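Restauration : ce qui change au site d'Irngate à partir de l'été

Lettre interne, 17/06/26

Le contrat avec Caner, qui gérait le restaurant du bâtiment B, prend fin le dernier vendredi du mois. La société Abou Jaoude prend la suite dès le lundi suivant. L'équipe de cuisine reste en place dans sa quasi-totalité, les contrats de travail étant transférés au nouveau prestataire. Le chef, Hussam Ghanem, garde son poste.

Le choix a été arrêté en avril après examen des offres reçues. Les critères étaient le prix du plateau moyen, la part de cuisine faite sur place et la souplesse des horaires. Caner avait remis une offre un peu moins chère, avec une partie des plats livrés depuis une cuisine centrale. Les représentants du personnel ont demandé que la cuisson sur place soit maintenue et la direction a suivi cet avis.

Horaires

Le restaurant ouvrira de 11 h 30 à 14 h 15, soit une demi-heure de plus qu'actuellement. Le quart d'heure ajouté au début du service répond à une demande de l'atelier, dont la première équipe reprend à midi et quart. L'autre quart d'heure concerne surtout le service clients. Après 14 h, le choix sera réduit à un plat chaud et aux salades.

La cafétéria du rez-de-chaussée conserve ses horaires, de 7 h 45 à 16 h 30. Elle fermera à 15 h le vendredi en juillet et en août. Les appareils en libre accès restent disponibles en dehors de ces plages pour les personnes dont le badge ouvre le bâtiment B.
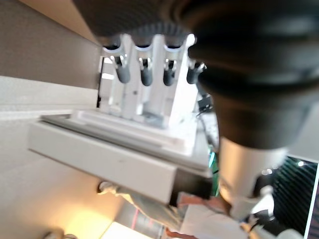

Le distributeur et ses becs, au bâtiment B.

Tarifs

Le principe ne change pas : le salarié paie les denrées et l'entreprise prend à sa charge les frais de fonctionnement. La participation de l'employeur reste calculée selon trois tranches de rémunération. Les seuils des tranches n'ont pas été modifiés. La grille complète est affichée à l'entrée du restaurant et disponible auprès du service du personnel.

Le plat du jour passe à 4 euros pour la première tranche. Les entrées et les desserts seront vendus à l'unité et ne seront plus comptés en points. Le système de points était souvent mal compris, en particulier par les intérimaires et les visiteurs, et il obligeait les caissières à expliquer plusieurs fois par service pourquoi deux desserts coûtaient plus cher qu'un fromage et un fruit. Le pain reste compris, dans la limite de deux morceaux.

Les stagiaires et les apprentis sont rattachés à la première tranche, quelle que soit leur indemnité. Les visiteurs extérieurs paient le tarif plein, sauf si le service qui les reçoit a fait une demande d'invitation la veille avant 16 h. Le formulaire est le même qu'aujourd'hui. Les demandes arrivées après l'heure ne pourront pas être prises en compte, la caisse étant paramétrée le soir pour le lendemain.

Badges et soldes

C'est le point qui suscite le plus de questions. Le site compte 998 badges de restauration actifs. Tous continueront à fonctionner et il n'y a aucune démarche à faire pour la plupart des salariés. Le solde présent sur le badge au soir du dernier service de Caner sera repris à l'identique par Abou Jaoude. L'opération se fait pendant le week-end. Le lundi, pensez à vérifier le montant affiché à la caisse et à signaler tout écart dans la semaine.

Les badges qui n'ont pas servi depuis un an seront désactivés. Il y en a 176. Si le vôtre est concerné, vous recevrez un message du service du personnel avec la marche à suivre pour le réactiver ou pour obtenir le remboursement du solde. Pour les anciens salariés, le remboursement se fera par virement. Le total de ces soldes dormants s'élève à 963 euros.

Le rechargement en espèces est supprimé. Il restait possible à la caisse numéro un, le mardi et le jeudi, et n'était presque plus utilisé. Le rechargement se fera par carte bancaire à la borne située devant le vestiaire ou depuis le portail Plunex, avec les mêmes identifiants que pour les congés. Le montant minimal est de dix euros. Les personnes qui n'ont pas de carte bancaire peuvent demander un prélèvement sur salaire. Il suffit d'écrire au service du personnel avant le vingt du mois.

Menus

Quatre plats chauds seront proposés chaque jour, dont un sans viande ni poisson. L'engagement porte sur une vraie recette végétarienne et pas sur un assortiment des garnitures du jour, reproche revenu souvent dans le dernier questionnaire. Hussam Ghanem a préparé un cycle de cinq semaines. On y retrouvera les lentilles au cumin, le gratin de courges à l'automne et les aubergines farcies, ainsi que le couscous du jeudi, maintenu un jeudi sur deux.

Le poisson sera servi au moins deux fois par semaine. La volaille et le bœuf seront d'origine française, ce qui était déjà le cas pour la volaille. Pour les légumes, le cahier des charges demande une part de produits achetés dans la région, variable selon la saison. Le prestataire remettra chaque trimestre un relevé de ses achats, consultable sur demande.

Les menus de la semaine seront en ligne le jeudi précédent. Jusqu'ici ils paraissaient le lundi matin, trop tard pour ceux qui s'organisent à l'avance ou qui apportent leur repas certains jours. La liste des allergènes figurera sous chaque plat, aussi bien sur le portail que sur les écrans du restaurant. Les salariés qui ont signalé une allergie sévère seront reçus individuellement par le chef avant la reprise.

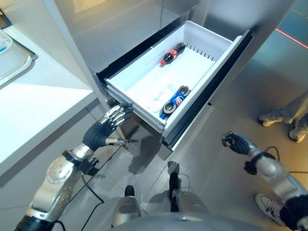 Pour les desserts, les yaourts en pot individuel seront en partie remplacés par du fromage blanc et des compotes servis en ramequin. Les fruits seront vendus à la pièce et au même prix toute l'année, à l'exception des fruits rouges. Les pâtisseries seront proposées deux jours par semaine. Elles l'étaient tous les jours, avec beaucoup de pertes en fin de service.

Déchets et vaisselle

Le tri au dépose-plateau sera remis à plat. Les convives sépareront les restes alimentaires, les serviettes et le pain. Le reste sera trié en laverie. La consigne tient en une ligne au-dessus de chaque bac, et le personnel sera présent les premiers jours pour guider ceux qui hésitent. Les restes alimentaires partiront en méthanisation, avec une collecte trois fois par semaine. Une pesée sera faite chaque soir et les chiffres seront affichés à la fin du mois.

Les portions pourront être demandées en petite ou en grande taille, au même prix. Cette disposition a été essayée au printemps sur le plat du jour et la cuisine souhaite la généraliser. Il est possible de se resservir en légumes une fois, sur présentation de l'assiette.

La vente à emporter continue, avec des boîtes en verre consignées. La consigne est débitée du badge au moment de l'achat et recréditée au retour de la boîte, propre ou non, à la plonge ou à la cafétéria. Merci de ne pas garder les boîtes dans les bureaux. Le stock a beaucoup diminué depuis l'hiver et une collecte aura lieu dans tous les étages avant le changement de prestataire. Les couverts et les tasses du restaurant retrouvés à cette occasion seront repris aussi, sans question posée.

Salle et travaux

Peu de travaux sont prévus. La ligne de self sera fermée les deux derniers jours du mois pour le remplacement des vitrines chaudes. Pendant ces deux jours, un repas froid sera servi dans la salle Irngate, au premier étage, au tarif du plat du jour. Les personnes qui ont besoin d'un repas chaud pour raison médicale doivent se signaler à l'infirmerie.

Des panneaux absorbants seront posés au plafond pendant la fermeture d'août. Le bruit était la première cause d'insatisfaction dans le questionnaire, loin devant l'attente en caisse. Les tables du fond, près des baies vitrées, seront espacées et la petite salle attenante deviendra une zone sans téléphone. Elle ne pourra plus être réservée pour des réunions entre midi et 14 h. Les services qui y avaient une réservation récurrente ont été prévenus et doivent se tourner vers les salles du deuxième étage.

Le restaurant sera fermé les deux semaines centrales du mois d'août. La cafétéria assurera alors une offre simple, sandwichs, salades et un plat à réchauffer, sur commande passée avant 10 h sur le portail.

Suivi

La commission de restauration se réunira un mois après la reprise, puis chaque trimestre. Elle est présidée par Aparecida Caldeira, du service achats, et comprend des représentants du personnel, le chef et un responsable d'Abou Jaoude. Deux places sont ouvertes à des salariés volontaires, de préférence l'un de l'atelier et l'autre des équipes de nuit, qui n'étaient pas représentées jusqu'ici. Les candidatures sont à envoyer à Aparecida Caldeira avant la fin du mois.

Le cahier de remarques reste à la sortie du restaurant. Les réponses y seront écrites chaque semaine, à la main, par le chef ou son adjoint. Les réclamations sur un débit ou un solde ne doivent pas y être notées et passent par le portail, à la rubrique Restauration, en joignant si possible le ticket.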